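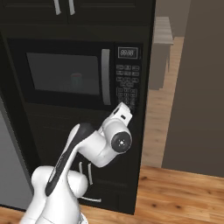 Can you work out most of a home-built arm's reach in a simulated kitchen before the real arm is bolted together?

Most of the reach, sure. The last bit, where the tip has to land on one small button, still needed bench time.

4. Practicing the reach in simulation

Some background on how we got to this point. Gianni Pace and I share a bench at Stangate, a workshop with one good drill press and a lot of people waiting for it. We'd been building our own arm there since July, and for a long stretch we had a shoulder, a box of motors and no elbow. The controller (we call it Holta, after the folder it lived in) was ready well before the metal was. So I did what anybody with a laptop and no elbow would do and went looking for a kitchen to practice in!

The one we settled on is a rendered room with a tall black cabinet tower and a microwave built into it. The job is simple to say: get the gripper from a resting pose to the microwave's keypad without hitting anything on the way. I liked it right away, mostly for the bad reasons. Nearly everything on that tower except the handles is black, the door handle sticks out right beside the keypad, and the keys are small and close together. Figure 1 shows the arm up at the keypad, with the gripper tip in front of the lower rows. You can't tell from that view if it's touching or just hovering, and I went back to the contact log more than once to settle arguments over poses like that one.

We ran 51 reaches with the first version of Holta. I counted a reach as good if the tip ended inside the outline of the key we asked for and the arm never brushed the door handle. By that rule 13 were good, and I'll admit I had told Gianni to expect a lot more. The misses weren't spread out evenly, either. In 17 of them the wrist swung wide and caught the handle, and those all started from the same side of the base. The rest stopped short of the panel or landed on a neighboring key.

The handle problem was mine. I had written the planner to treat the microwave as one flat box, handle and all, with a bit of padding on the front. That's fine for a cupboard door and terrible for this. Gianni wanted to model the handle as its own thin shape, and I held out for a while on the grounds that the real arm wouldn't know where the handle was anyway - which was a silly argument, since by then we had a depth camera sitting in a drawer. We did it his way.

The other thing we changed was the camera view used for finding the panel. Our first detector expected cabinets to stand up straight in the picture, and it got badly confused by anything else. I started feeding it tilted views like Figure 2, with the tower leaning and narrowing toward the bottom, and made it find the display first and work down to the keys from there.

Figure 2. The cabinet tower from a tilted viewpoint, with part of the arm at lower right.

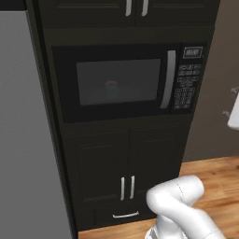 Going display first also let us throw out a whole pile of special cases I'd written for finding the edge of the door. I was happy to see those go. The old code is still in the Costa branch if somebody wants a laugh, but please don't build on it.

There were 2 things the simulation didn't help with at all. One was cable drag: our real forearm has a bundle of wires zip-tied along it, and it pulls the wrist off to one side whenever the elbow straightens. The other was backlash in the shoulder gears, which we bought used and which I keep meaning to replace. Both of those show up in the bench trials in Section 5, where we swapped the kitchen for a keypad screwed to a scrap of plywood and moved the laptop to a shelf well out of the arm's way.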